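Home Latest Interviews Recipes Archive Contact

Yevdokiia Holovko is late and so am I, so that's fine. We sit down at a quarter past ten in the back room at Kostiuk, the supper place she has run out of a former shoe shop since - she has to think - an October. Which October she can't say. Tea arrives. Then bread, then a dish of something dark and sour that I eat most of before asking what it is.

Beetroot leaves, fermented. "Stalks as well," she says. "People cut them off in the shop and leave them in the box. I used to go round and collect them, like a thief."

Fermenting is what she gets asked about and she is a bit tired of it. Not the doing, the talking. Everyone wants the health part. "I don't know about your stomach. I know about cabbage. Ask me about cabbage."

So, cabbage. Late ones, hard, heavy for their size. She buys from a grower at Planduvik, up the valley, and won't take any before the first cold nights. The early heads go soft in the crock, she says, and you get slime and blame the salt. Her mother used a barrel and a stone. She uses glass jars and a small plate.

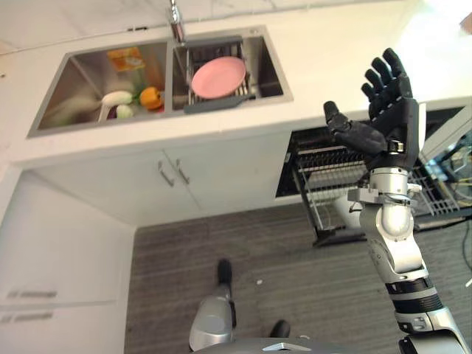
"My mother never weighed anything. She put salt till it tasted like tears, that was the recipe. It's a terrible recipe. Whose tears?" She weighs now. 2000 grams of shredded cabbage, 45 of salt, and she rubs it in by hand for as long as it takes to get properly wet. No water added. If you need to add water the cabbage was old.

Carrot? A bit. Caraway? A face is pulled. Cranberries, yes, if she has them, and sometimes a sour apple cut in quarters and pushed down the middle, which her aunt did and her mother thought was showing off.

I ask about the first jars she made here and she laughs for quite a while. She had taken a room in Plaretti over a bakery, warm all night from the ovens. Perfect for bread, hopeless for anything else. "Three days and it was finished. Sour like a battery. My landlord thought something was dead." She moved the jars to the stairs. Then to a freind's garage, where they froze. The year after she found the cellar.
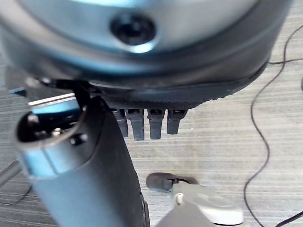

The slow part matters more than people think, she says. Two days somewhere warm to get it going, poke it with a stick morning and night to let the gas out, then somewhere cool and leave it alone. Leaving it alone is what her students can't do. She teaches a class now, evenings, at the Stornenano hall, and they send her messages at midnight. Is it meant to be cloudy. Is it meant to smell. "Yes. Yes. Go to bed."

Mould she is strict on. White film on the brine, skim it off. Anything furry, pink or black, the whole jar goes, and no arguing about the bit at the bottom that looks all right.

More tea. Somebody comes in about a delivery and there's a long conversation in the doorway about onions. When she comes back she has lost the thread and starts a better one, about her grandmother's village, where every house had its own taste of cabbage and you knew at a funeral whose dish was whose without being told. You ate from all of them, a spoon each. It was rude to have a favourite. "Everybody had a favourite."

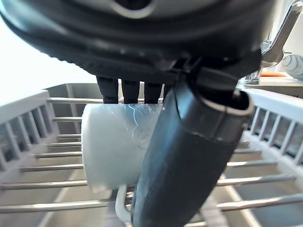
Does she want to sell it? She has been asked. A shop offered to take almost any amount, but they wanted it heated so it would keep on the shelf, and they wanted it the same every time. She said no to the first, and couldn't promise the second. There may be a book instead. She has 3 notebooks, none of them in order, and the recipes in one are mostly crossed out.

What would she tell someone starting this autumn? One jar. A small one. Write the date on the lid becuase you'll forget. Keep everything under the brine, and eat some early and some late so you learn which you like.

She packs me a pot of the beetroot leaves to take on the train. Don't screw the lid tight, she says, twice. I screw it tight.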